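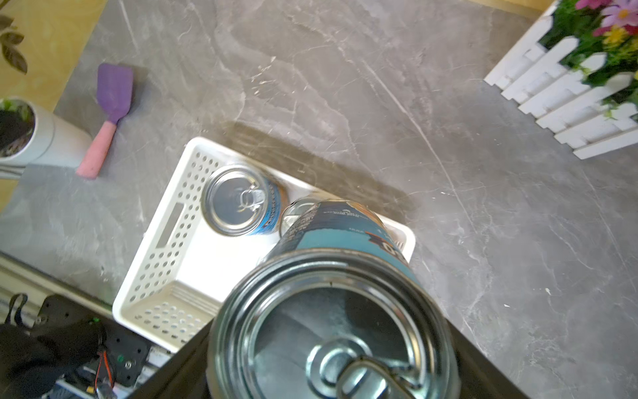

A can held over the gray counter, with the white basket behind.

Second Half
by Elfriede Rathjen

Leandro Figueroa missed the front end of a one-and-one with 21 seconds left, and Stovville lost by 2. He was seventeen. The college coaches sitting along the baseline had already started putting their folding chairs away by the time the horn went.

He showered and got on the bus. Nassoro Mugo took the seat next to him and ate a bag of pretzels without offering any. The bus went north past the Zendholm plant, where the lights were on for the late shift, and then there was nothing to look at for a long time. It was January and the fields had old snow on them.

"You were open on the wing in the third," Nassoro said. "I saw you late."

"I know."

"I should have thrown it anyway."

Leandro said it was fine. He had his phone out and was reading the box score, which somebody had put up already. It had his name spelled wrong.

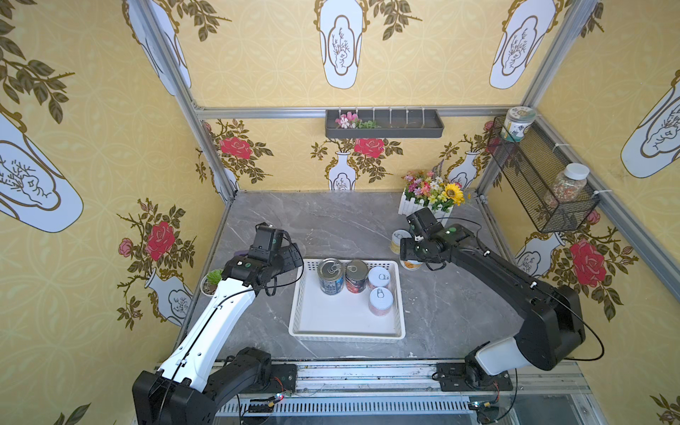 How many minutes did he play?

He played 11, most of them in the second quarter, when the starting guard had three fouls.

His mother asked it that night, and his uncle the next morning, and he gave them the same number. The coach from Ó Conaill had come to see two players, and both of them were on the other team. Everybody on the bus had known that. Leandro had still gone over to the baseline after warmups and shaken the man's hand. 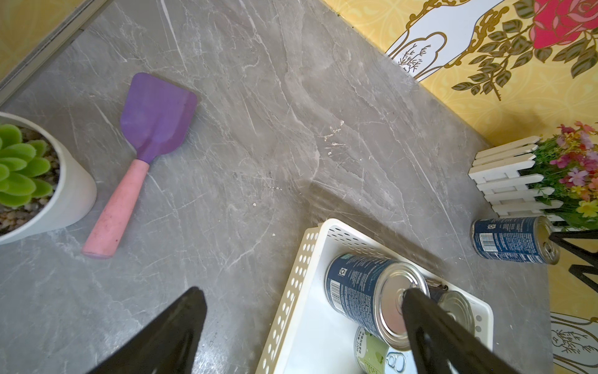

The letter from Murkano College came nine days later, a real one on paper. It said the staff had enjoyed watching him compete and would like him to consider walking on, with no scholarship the first year. He read it standing up in Brigitta Schwaiger's kitchen, where he went after school to help her with the groceries. She had yellow paper on the walls, printed with a red rose and white vases outlined in gold, and he looked at the rose for a while before he read the letter again. The school was 643 miles away. He would have to pay for his own bus ticket.

"Is it good or bad?" Brigitta said.

"I don't know. They want me, but they don't want to pay for it."

"Then it's half good."

She had played herself, a long time ago, on a team that wore wool shorts. She asked him whether he had been shooting his free throws. He told her a hundred every morning before first bell.

"And how many go in?"

"More than before."

She put the kettle on and told him to sit down.

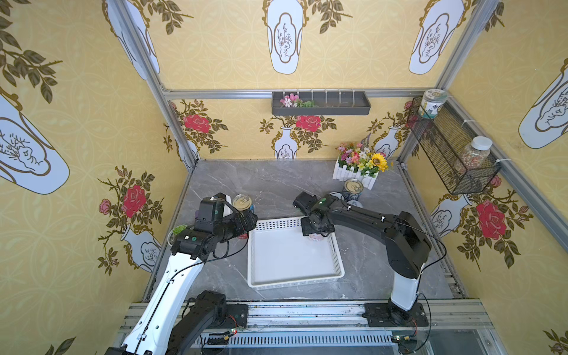

Verena Hämmerli told him not to sign anything until he had seen the gym and talked to somebody who had sat on that bench for a whole season. Walk-ons practiced as hard as everyone else, she said, and some of them never got into a game. She wrote a phone number on the back of a scouting sheet and went back to taping ankles.

He called it from the parking lot. It rang five times and then a man picked up, with a ball bouncing somewhere behind him.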